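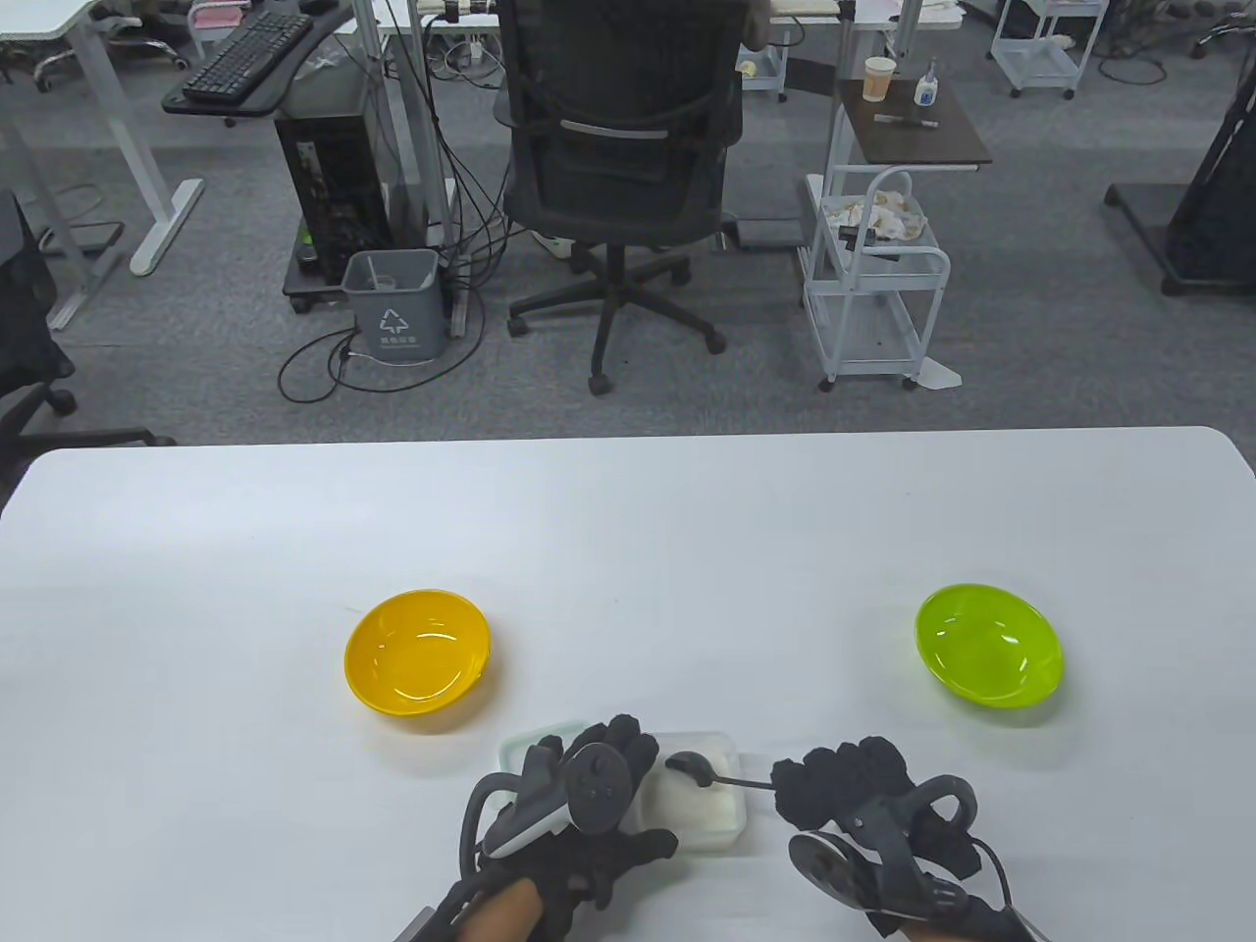
So, kurz bevor der Akku alle ist. Zweite Nacht in Bosent, Zimmer unterm Dach, Kopf schon zweimal am Balken gestoßen.

Hergekommen sind wir mit dem Bus, weil der Zug ab Irnevari im Februar nur bis mittags fährt. Stand nirgends. Also doch, stand auf einem Zettel am Bahnhof, aber der hing innen, und innen war zu. Mariann hat dann jemanden an der Tankstelle gefragt und wir haben den Bus gerade noch gekriegt. Zwei Stunden Serpentinen, mir war ab der Hälfte schlecht. Fensterplatz rechts nehmen, links sieht man nur Fels.

Die Pension heißt Chauhan, nach der Familie, denen gehört auch der Laden unten mit Brot und Batterien und Gummistiefeln. Sechs Zimmer, eine Dusche pro Etage. Sauber, warm, Bett etwas weich. Das Haus ist alt, über der Tür steht 1601, und so schief sind die Böden auch. Mein Stift ist vom Tisch gerollt und bis unter den Schrank, liegt da immer noch.

Frühstück ab sieben. Käse, saure Butter, eingelegte Birnen (!!), Kaffee aus der großen Kanne. Wer Tee will, muss es am Abend vorher sagen. Ich habs vergessen, beide Male.

Heute dann der Weg rüber nach Skircombe. Laut Karte 400 Höhenmeter, fühlt sich nach mehr an, vor allem das Stück hinter der Sägemühle. Da war der Weg vereist und wir sind auf dem Hosenboden runter, jedenfalls ich. Mariann hatte natürlich Grödel dabei. Mariann Juhász hat immer alles dabei, ich kenne das seit der Uni und packe trotzdem nie welche ein.

Oben Nebel. Man soll von dort den See sehen, wir haben einen Zaun gesehen und ein Schaf. Egal, war trotzdem schön, so still. In Skircombe gibt es eine Kapelle (zu), ein kleines Heimatmuseum (auch zu, erst ab Ostern) und die Wirtschaft am Brunnen, die offen hatte. Bohnensuppe, dunkles Brot, danach ein Stück Nusskuchen, das wir teilen wollten und dann nicht geteilt haben. Nur Barzahlung! Der nächste Automat ist wieder in Bosent.

Zurück sind wir die Straße gelaufen, länger aber geräumt. Drei Autos insgesamt, eins hat angehalten und wollte uns mitnehmen. Wir waren zu stolz. Eine halbe Stunde später hätte ich sofort ja gesagt.

Ach ja, Zsófia hatte wegen der Kosten gefragt. Wir haben 200 pro Kopf für Zimmer mit Frühstück bezahlt, für die ganzen vier Nächte, Bus und Essen kommt dazu. Im Sommer wohl teurer. Reservieren geht nur telefonisch, am besten abends nach acht, dann geht die Tochter ran und die spricht Deutsch.

Netz gibts im Zimmer keins, im Treppenhaus einen Balken, auf der Bank vorm Laden zwei. Da sitze ich jetzt auch, mit Mütze und kalten Fingern, deswegen die Tipfehler.

Morgen evtl. die Schlucht, wenn der Weg offen ist. Frau Chauhan meint eher nicht. Sonst schlafen wir aus und fahren mit dem Mittagsbus runter nach Irnevari, da soll es ein Thermalbad geben. Badesachen hab ich nicht mit, Mariann zwei.

Akku 4 Prozent, mehr dann von unten.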